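Equity and IP when starting a side business while still employed

Posted in: Starting Up / Leaving a Job
Viewed 1,833 times

Side project while employed full time: when do I have to tell my employer, and who owns what I wrote before I told them?

Gumaro Tovar

I have been a salaried software engineer at a mid-size logistics company for four years. Since October I have been writing a scheduling tool for small dental offices in the evenings. The working name is Cinix. There is no revenue. Two offices are trying it for free.

My offer letter has an attached invention assignment agreement. The relevant sentence says I assign everything "relating to the Company's actual or demonstrably anticipated business, or developed using Company equipment, facilities or confidential information." There is a separate line requiring me to disclose "outside business activities that may present a conflict." There is no non-compete.

Facts that may matter:

I used my own laptop for all of it, except for one weekend when mine was being repaired. During that weekend I made a few commits from the work laptop.
The employer sells route planning software. It has nothing in health care, but routing and scheduling overlap mathematically.
I have spent $3,745 of my own money, mostly hosting and a designer.
A friend wants to come in as co-founder and we have not formed a company yet.

I would like to stay employed for another six months or so and then leave. Do I disclose now, at resignation, or not at all? And does the one weekend ruin the whole thing? I am in Washington state if that changes the answer.

Tyyne Oksanen

I went through this with my own company (Oksanen, bookkeeping tools) and later sat on the other side as the employer. I am not a lawyer. Points in the order I would handle them.

1. State law. Washington is one of the states that limits assignment clauses by statute. In general terms, an employer cannot claim an invention made entirely on your own time without its equipment, supplies, facilities or trade secrets, unless it relates directly to the employer's business or research, or results from work you did for the employer. Read the statute itself. Your agreement should also contain a written notice of this limit, so look for that paragraph.

2. The weekend. It weakens your position for the code in those commits. Whether it reaches the rest is a question for a lawyer, and the answer depends on how separable the work is. Do not rewrite the repository history. Altered history looks much worse than three commits from the wrong machine, and the old hashes usually survive somewhere. What you can do is identify the affected files, write replacements from scratch on your own machine, and keep a dated note of what you replaced. This does not erase the problem but it makes it smaller.

3. Overlap. This worries me more than the laptop. "Scheduling" and "routing" sit close together if somebody wants them to. Write down which libraries and methods you used and where you learned them. If the optimizer is a published algorithm from a public package, say so in the note. If it resembles anything in your employer's code base, stop and get advice before adding to it.

4. Disclosure. The clause covers activities that "may present a conflict." With paying customers I would disclose. With two free trials you have room to argue, but six months is a long time to be arguing with yourself. A short written request to HR is normal: name the field, state that no company resources will be used, and ask for written confirmation that they see no conflict. Do not attach source code or a roadmap. Have the lawyer read it first, especially given item 2, and do not make statements about past equipment use that are untrue. 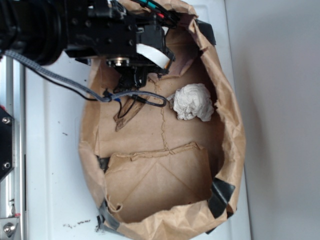 5. Forming the company. Do it before the co-founder writes anything. Until there is an entity, each of you probably owns what you personally wrote, and undoing that later is tedious. Both of you sign an assignment to the company at formation, with an exhibit listing prior work. Put vesting on both sets of shares. Four years with a one-year cliff is common – it protects you if either person loses interest after the first summer.

6. Cost. I paid $390 for a one-hour consultation with an employment lawyer, who marked up my agreement by hand. Bring the signed copy, the employee handbook, and a one-page timeline.

Berwyn Sayce

Just don't tell them. I ran Fulix for two years on the side and no one ever asked. HR doesn't read these forms and you only give them a reason to start looking. Quit when you have customers.

Selina Danzer

I would not follow the advice directly above. It works until you raise money or sell. When a buyer looked at Iser, my previous company, the second item on their diligence list was every founder's prior employment agreement with start and end dates. One of us had overlapped with a former employer by five months. We needed a signed release from that employer before closing, and they were slow to give it.

Tyyne's list is sound. I would add one thing to item 4: check whether the handbook has its own outside work policy. Ours did, it was stricter than the signed agreement, and it required manager approval as well as HR. Keep the reply as a PDF somewhere other than your work email – access ends the day you leave.

Gumaro Tovar

Thank you. The statutory notice is there, on the last page under the signature block, where I had never looked. Consultation is booked. I have paused work on the optimizer and asked my friend not to commit anything until the company exists.

Last edited May 5, 2022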